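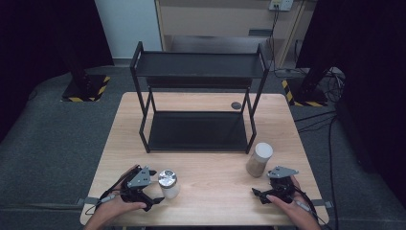 The Kalside list asked what to bring to the spice swap in March. Jars of 100 grams or less are easiest to trade, and whole seeds keep better than ground. For display, a black two-tier rack like the one on the table is plenty, with whole spices up top and ground below.

On 2021-11-17 a list member wrote:
> Is the swap still at Prevanley hall? I have 22 jars of
> caraway to get rid of.

Yes, same hall. Please label the caraway with the harvest year.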